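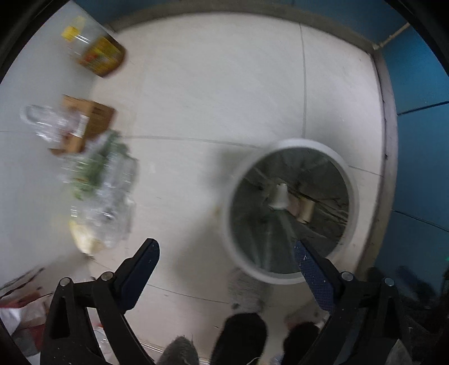
The Gornham had been told to take out the trash, and it had questions.

"Is the bag of greens trash?" it asked.

"That's dinner," I said.

"The bottle with the yellow cap?"

"Also dinner."

It considered the bin, then the groceries, then the bin again. The brochure promised 731 household skills. I had paid extra for the Cillotum package, which added 4 more, one of them "discernment."

"The small white cup-shaped thing," it said finally.

"Already in the bin. Well done."

"Thank you. Shall I take it out?"

I said yes, meaning the trash. It reached in, removed the cup-shaped thing, and handed it to me with great courtesy.

My neighbor across the hall has a Brurnetti, which cost 300 dollars less and only does towels. On Tuesday I went over and asked whether it had an opening.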